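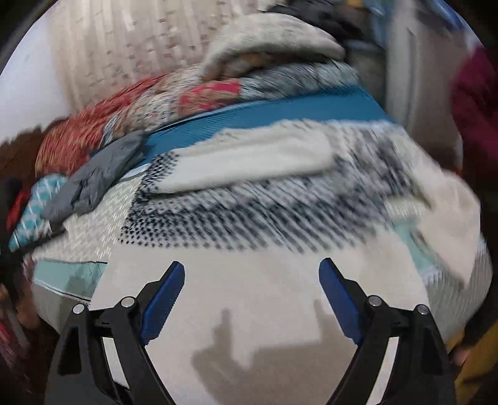 크림색 담요 위로 드리운 회색 그림자.

브슈타르트... 아니고 부스틀로(Wustlow)입니다. 제가 사는 동네 이름인데 저도 아직 가끔 헷갈려요. 아무튼 어젯밤 구의회에서 보건소 야간진료 연장안이 통과됐습니다! 표 차이는 딱 두 표. 방청석에 앉아 있던 저는 밤 12시가 다 돼서야 집에 왔고, 이 글은 커피 두 잔째를 마시면서 쓰고 있습니다.

내용부터 말씀드릴게요. 지금까지 부스틀로 보건소는 오후 5시면 문을 닫았잖아요. 3월부터는 평일에 한해 밤 9시까지 엽니다. 예방접종이랑 간단한 진료, 혈압·혈당 검사까지는 되고, 치과는 빠졌습니다. 치과가 왜 빠졌느냐는 질문이 세 번이나 나왔는데 답은 세 번 다 "검토 중"이었어요. 저는 이 말을 작년 예산 회의 때도 들었습니다.

반대 의견도 꽤 셌습니다. 그린우드(Greenwood) 쪽 의원들은 돈을 왜 부스틀로에만 쓰느냐고 따졌어요. 솔직히 이 부분은 저도 고개를 끄덕였습니다. 그린우드에는 보건소가 아예 없고, 제일 가까운 데가 버스로 일곱 정거장이거든요. 그래서 막판에 수정안이 붙었습니다. 그린우드 주민센터에 한 달에 두 번 이동진료 버스를 보낸다는 건데, 버스가 어디 서는지는 아직 안 정해졌대요. 시장 앞 공터면 좋겠다는 말이 방청석에서 나왔다가 조용히 해 달라는 주의를 받았습니다(저 아니에요).

운영은 예코라(Jekora)라는 위탁업체가 맡습니다. 접수랑 예약 전산은 바사드(Vasard)가 하고요. 두 곳 다 우리 구와는 처음 일하는 회사라서, 계약서 공개 시점을 놓고 한참 말이 오갔습니다. 결론은 서명 후 7일 안에 구청 누리집에 올린다는 것. 이건 회의록에 남았으니 날짜 지나면 제가 들어가서 확인해 보겠습니다.

서명 운동 이야기를 빼놓을 수 없죠. 야간진료를 늘려 달라는 주민 서명이 2,000명을 넘겼는데, 시장 입구랑 아파트 상가에서 종이로 받은 게 대부분이었어요. 저도 퇴근길에 했습니다. 일 끝나고 애 데리고 가면 문이 닫혀 있는 경험, 다들 한 번쯤 있으시잖아요. 누구 탓이냐를 놓고 전임 구청장 책임론에 의회 책임론까지 한동안 시끄러웠는데, 어제 회의에서는 그 얘기가 거의 안 나와서 좀 놀랐습니다.

진료비는 낮 시간과 똑같이 받습니다. 야간 가산을 붙이자는 안도 있었지만 표결 전에 철회됐어요. 예약은 2월부터 전화와 창구로 받고, 인터넷 예약은 전산 준비가 끝나는 대로 연다고 합니다. 어르신들은 전화가 편하실 텐데 회선을 몇 개나 늘리는지는 답이 없었습니다. 구청에 물어봤고, 답이 오면 댓글로 달아 둘게요.

다음 회의 안건은 그린우드 버스 정차 위치입니다. 방청은 신분증만 있으면 되고, 2층 회의실은 꽤 추우니 겉옷 챙겨 가세요.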